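Shop Floor Notes
July 25, 2019

Getting the clothed unit back on its feet

Short one this month, sorry, we are flat out before the Zeststead visit. A few people asked what's been going on in the carpeted room at Nesthorpe and why the humanoid hasn't been walking anywhere. So, quick rundown.

It's the hands, mostly. Hands and cable. The unit had 2,106 hours on the counter when the right hand began closing late. Not by much. You'd tell it to pinch and the fingers would think about it first. Cledwyn Edwards spotted it on the grip log before anyone saw it by eye, and by then it was also dropping the soft blocks, which it never used to do.

First thing we did was the wrong thing, swapped the finger drive board. That's the spare gone and no change whatsoever. Put the old one back in. Lost an afternoon.

Second thing was the calibration. Uzor, for those who haven't had to use it, is the tool that runs each finger through its travel and writes out a table of where it thinks the finger is against where it was told to go. Full table is 3,536 lines. Cledwyn read the lot. Left hand fine all the way down. Right hand fine until the wrist turns past a certain point, then the numbers wander, then they come good again when it turns back. So not the fingers at all, it's something getting pulled when the wrist rotates.
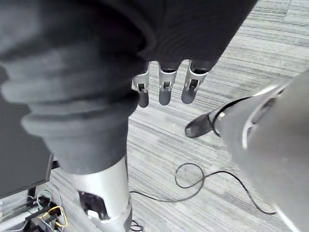
Which means the wrist loom. The old loom had been tied down one notch too tight at the last service (December, and yes it was me) and every time the forearm rolled over it was taking a bit of strain at the connector. Do that enough times and a pin starts to back out. We found it sitting proud of its neighbours by the thickness of a fingernail. Pushed it home, ran the table again, wander gone. Didn't trust it. Ordered a new loom from Broltari, fitted that instead.

For whoever does the next one, steps as we ended up doing them:

Unit powered down and the battery out before you go near a sleeve. Lockout tag on the battery bay, not on the bench where it gets burried under stuff.

Roll the sleeve, don't cut it. The clothing is a pain but it keeps fluff off the joints and we only have the one spare set.

Take a photo of the old loom route before you undo anything. There are two ways round the wrist bearing and both look right.

Leave slack. Set the wrist to the far end of its turn, both directions, and tie down after that, never at the middle position.

Tie torque doesn't exist, before anyone asks. Snug with fingers, trim the tail, done.

Run Uzor cold, then again after 20 minutes of the hand opening and closing. If the two tables don't agree, stop and come and find me or Cledwyn.

The new loom has now had 196 full wrist turns with no wander. We'll keep it on light duties for a while yet, reaching and pointing, no lifting. Soft blocks are back on the list after that if the log stays flat.

Couple of other bits while the covers were off. Finger tips on the left hand are wearing a bit on the inside face, not bad enough to change, please have a look when you do the weekly wipe down. Weekly wipe is a dry cloth. Someone has been using the glass spray and it leaves a film, and then the grip goes funny and we all go hunting for a fault that isn't there. Please don't.

Also the service checklist has been changed. Wrist loom used to be under "look at if there's a problem", it is now on the monthly sheet, colour coded yellow so you can't miss it. Old sheets in the grey binder should go in the recycling. If you've got one pinned up in your own area swap it for the new one, copies are in the tray by the centre door.

One open item. The left wrist was tied down the same day by the same person (me again) so it wants opening up too, even though the numbers look fine. Broltari say the second loom is on its way but they said that last time and it went to Zeststead. If a small flat box turns up with our name on it, don't put it in stores, bring it straight through.

Anyone who wants to learn the job is welcome to sit in when we do the left side. It's slow and you'll be on the floor for a lot of it, bring something to kneel on. Put your name on the sheet outside the Nesthorpe office, two people max at a time as there isnt room for more.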